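3.2 Absorption of the cotton samples

Plain-weave cotton was bought from Zoto in one lot and cut into 8 strips. Four strips were washed at Trorkmont with the standard detergent and four were left as received. Each strip was hung with its lower end in 300 mL of dyed water, and the height of the dye front was read after 600 s and again after 900 s. The bench fan was off for all runs.
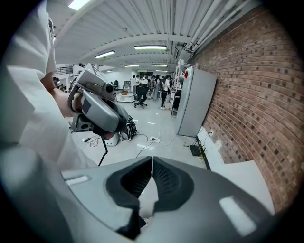 Wicking height depends on yarn spacing, surface finish and the direction of the cut. Strips cut along the warp were used throughout, as in the Mac Suibhne method. A flat strip under its own weight is a simplified case – a garment hangs in folds and touches the body at only some points. A loose white shirt like the one worn at the left has air gaps that a strip test does not reproduce, so the heights in Table 2 should not be read as drying times for clothing.

Readings were entered in Zudamon and averaged by group. Strips with a visibly slanted dye front were read at the center line.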